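Relatório de andamento do projeto Kornau — recolha de demonstrações de manipulação de têxteis em ambiente doméstico
Período: até ao final de outubro
Destinatário: Fundo Grilthorpe, linha de apoio à robótica de assistência

Caros colegas do Fundo,

Começo por agradecer, mais uma vez, a paciência com que receberam o nosso pedido de juntar dois relatórios curtos num só, um bocadinho mais comprido. Já sabem que não sou pessoa de poucas palavras, mas desta vez há mesmo bastante para contar, e a maior parte são boas notícias.

Onde estávamos no relatório anterior

Quando vos escrevi pela última vez, a equipa ainda estava a acertar o protocolo de gravação e tínhamos acabado de desistir da ideia de recolher tudo na bancada do laboratório. As demonstrações feitas na bancada eram limpas, bem iluminadas e muito parecidas umas com as outras, e a política treinada com elas dobrava lindamente um pano em cima da mesa branca e perdia-se por completo em cima de um edredão. Passámos então a gravar em quartos verdadeiros, com as camas, as cortinas e as almofadas que lá estivessem, e pedimos às pessoas que nos abrem a porta que não arrumem nada por nossa causa (há sempre quem arrume, claro, e nós agradecemos na mesma).

O que foi recolhido

Até ao fecho deste período temos 209 demonstrações aceites, das quais 110 são de calças de ganga e outras peças de tecido pesado. As restantes dividem-se entre camisolas, toalhas e fronhas. A ganga ocupou-nos mais tempo do que estava previsto no plano de trabalhos, e confesso que a decisão foi minha. É um tecido que guarda a forma em que o deixam, tem costuras grossas que mudam por completo o sítio onde vale a pena agarrar, e as bainhas gastas ou desfiadas confundem o modelo que procura as extremidades da peça. Pareceu-nos melhor enfrentar isso cedo, enquanto ainda há margem no calendário.

Cada demonstração é feita à mão, com a pinça de dois dedos e a câmara montada nela, e corresponde a uma dobra completa, desde a aproximação até ao momento em que a peça é largada. Os operadores trabalham sentados ou de joelhos ao lado da cama, conforme lhes dá mais jeito, e alternam de tarefa para não caírem sempre no mesmo gesto.

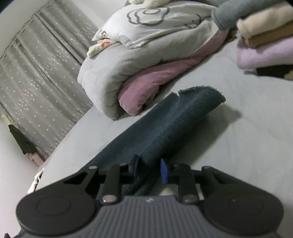 Porque é que se continua a gravar com pessoas, em vez de pôr logo o robô a praticar sozinho?
Nesta fase, uma pessoa com a pinça na mão consegue mostrar num instante a correção que o robô levaria muitas tentativas a descobrir, e pode fazê-lo em casas onde não caberia um braço robótico. A prática autónoma está prevista para a etapa seguinte, já a partir de uma política que saiba o essencial.

A pergunta veio da vossa parte na última chamada, e achei que merecia ficar por escrito, até porque a ouvimos também aqui dentro com alguma frequência.

Qualidade e rejeições

Além das demonstrações aceites, pusemos 50 de lado. A maioria foi excluída por falhas na estimativa de trajetória: quando a câmara se aproxima demasiado de uma superfície lisa e clara, como um lençol esticado, sobram poucos pontos de referência e o percurso calculado começa a derivar. As outras saíram por razões mais prosaicas, como uma dobra interrompida a meio, um dedo do operador à frente da lente ou uma peça que escorregou para o chão. Não apagámos nenhuma. Ficaram numa pasta própria, e a ideia é voltar a elas quando tivermos o novo método de alinhamento, que talvez permita recuperar uma parte.

Mudámos também a maneira de anotar. Antes, o operador escrevia as observações no fim da sessão, já cansado, e as notas saíam todas iguais. Agora dita uma frase curta depois de cada dobra, a dizer onde agarrou e se teve de corrigir a pega. O programa de transcrição, a que chamamos Bumer entre nós, ainda troca «bainha» por «baía» com uma teimosia admirável, mas a revisão é rápida e as notas ganharam imenso em pormenor.

Um ponto que me deixa particularmente contente é a variedade dos fundos. Temos agora lençóis lisos e estampados, mantas de pelo, almofadas com desenhos, pilhas de roupa já dobrada encostadas ao lado e todo o género de objetos pousados em cima da cama. No treino preliminar, a política que viu estes quartos hesita menos ao separar a peça que deve dobrar daquilo que a rodeia. Ainda é cedo para vos apresentar uma taxa de sucesso em que eu confie, e prefiro esperar pelos ensaios do próximo período a mandar-vos um número que depois tenha de corrigir.

Sobre as pegas em ganga, aprendemos que o melhor ponto de entrada depende muito da espessura acumulada. Com uma só camada, os operadores beliscam o tecido e levantam-no sem dificuldade. Com a perna já dobrada sobre si mesma, costumam juntar primeiro um pouco de pano entre as pontas e só depois fechar a pinça por inteiro. 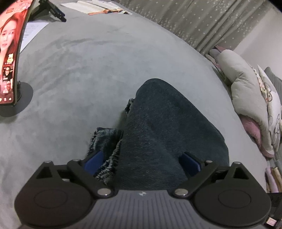 Esse gesto em dois tempos não estava no protocolo inicial. Surgiu naturalmente nas sessões, cada operador com a sua variante, e acabámos por lhe dar uma etiqueta própria na anotação, para que o modelo possa aprender a fase de juntar o tecido em separado da fase de fechar. Foi preciso rever as gravações mais antigas, trabalho demorado e pouco vistoso, mas já está concluído para toda a ganga e segue agora para as toalhas.

Dificuldades e despesas

As pontas dos dedos da pinça gastam-se mais depressa com tecidos ásperos, e tivemos de encomendar 2 conjuntos suplentes que não constavam do orçamento. A despesa foi coberta pela rubrica de consumíveis, sem necessidade de transferência. Perdemos também algumas tardes por causa da luz, que ao fim do dia cai depressa nos quartos virados a nascente — passámos a marcar essas sessões para as dez da manhã e o problema ficou praticamente resolvido.

O armazenamento continua a ser a minha preocupação maior. O servidor Saab está quase cheio e a cópia de segurança já demora uma noite inteira. Vou enviar-vos em separado um pedido de reafetação de verba, com os orçamentos dos fornecedores, e ficava muito grata se pudesse ser apreciado antes do fecho do ano.

Próximos passos

Vamos terminar a reanotação das toalhas, gravar em casas com camas mais altas e com menos espaço à volta, e iniciar os primeiros ensaios da política num braço fixo, ainda só com peças de ganga. Quando houver resultados, terei todo o gosto em mostrá-los numa visita ao laboratório — há café decente, finalmente, e um sofá onde se pode assistir com conforto.

Com os melhores cumprimentos e um agradecimento sincero de toda a equipa,

A coordenação do projeto Kornau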